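Which power cords and boxes are worth keeping?
Home and Household > Moving and Storage

Morena Donati
I'm moving from a house to a two-bedroom apartment in January and I have to get rid of most of what's in the hall closet. The worst of it is power cords. I pulled them all out and there are 44, not counting extension cords. I know what 17 of them go to. The rest are a mystery. Some are plain black cords with a wall plug at one end, some have the little brick, and some have a round plug at the other end that could fit anything.

I also have a lot of original boxes. My husband wants to keep every box in case we sell something or have to send it back. The new place has one closet and a storage cage in the basement that the manager says gets damp.

How do I figure out what the mystery cords belong to? Is it safe to use one that fits but isn't the original? And how long does it make sense to keep a box? I have a Grudov printer, a Dornetti router, an old Kpodo 2457 speaker and the usual lamps, clocks and kitchen stuff.

deskdrawer_dan
Toss them all. If you haven't used it in a year you won't. You can buy a new cord for almost nothing.

plainfield_marge
I don't agree with tossing them all. Replacement adapters for older things can be hard to find, and you don't want to discover that after the trash has gone out.

Start from the devices. Go room by room and write down everything in the house that plugs in. Find the cord for each one and put a label on it before you go to the next room. Masking tape folded over the cord like a flag works fine. Write the name of the device on it in permanent marker. "Printer" is enough if you only have one printer. Do both ends if the cord comes apart from the brick, otherwise the brick and the cord get separated and you're back where you started.

After that, what's left on the pile falls into a few groups.

Plain detachable cords, where one end goes in the wall and the other goes into a socket on the device, are mostly interchangeable if the shape matches and the rating printed on the cord is high enough for what you're plugging in. Keep a couple of each shape. Don't use a thin one on a space heater or anything else that gets hot.

Adapters with a brick are different. Look at the label on the brick for the line that says OUTPUT. It gives volts and amps. The device will have the same kind of information on the bottom or back, near the socket. The volts have to match. The amps on the adapter have to be the same as what the device asks for or higher. There should also be a small drawing of a circle with a plus and a minus, and that has to match too. AC output and DC output are not the same thing either. A plug that fits tells you nothing about any of this. I ruined a scanner that way.

Anything with cracked insulation, a bent prong or a brown mark near the plug goes, even if you know what it belongs to.

For winding, make loops a little bigger than your hand and let the cord go the way it wants to. Don't wrap it tight around the brick. The wire bends sharply where it leaves the brick and that's where it breaks.

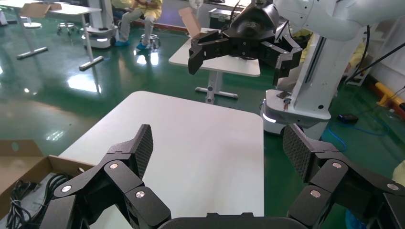

If you have more than one shoebox worth of cords, split them up by room. I had everything in a single bin for years and every time I wanted one I got six. Now the kitchen ones are in the kitchen and the office ones are in the office, and the closet only has spares.

Do the sorting at a table with a good light over it. The print on adapters is tiny and often gray on black. If you can't read it, take a picture with your phone and zoom in. Wiping it with a damp cloth sometimes helps, with the thing unplugged of course. I did mine in two evenings, starting at 7 p.m. after the dishes were done, and the second evening went a lot faster.

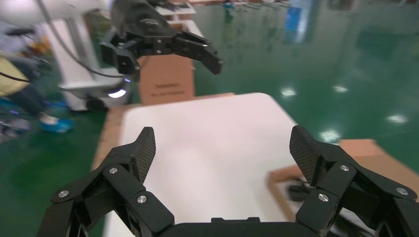 The tabletop.

As for boxes, I keep one until the return period is over, then I ask myself if the thing is fragile or an odd shape. I'd keep a printer box if you might move again, since printers are miserable to pack. A router box I would flatten the same week. For speakers it depends on whether you plan to sell it. Buyers do seem to like the original box but I've never gotten much more money for it.

If you keep a small box, use it. Put the paperwork and the cord for that device back in it and write what it is on the end that faces out on the shelf. Paper goes in first so it stays flat.

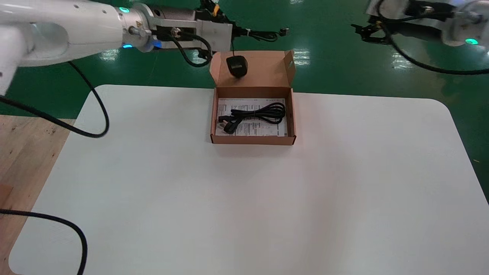 Open box with the instruction sheet on the bottom and the coiled cable on top of it.

I wouldn't put any cardboard in that basement cage. It soaks up the damp and then it smells, and the metal on the plugs can corrode. If cords have to go down there, use a plastic tub with a lid that closes tight.

For the ones you give up on, don't put them in the regular trash or the curbside bin. They jam the sorting machines. Our county takes them with the old electronics, and a lot of hardware stores have a drop box by the door. In Prirkton you can bring them to the transfer station any morning before 11.

basement_tub
Agree on the plastic tub. Also, for your printer check whether the cord just pulls out of the back. Many do, and it may be the same plain cord your monitor uses, which would take one or two off the mystery pile.

Morena Donati
Thank you, the flags are working. The monitor cord and the printer cord were the same. I found the speaker adapter by the volts, it was in with the Christmas lights. Still arguing over the boxes.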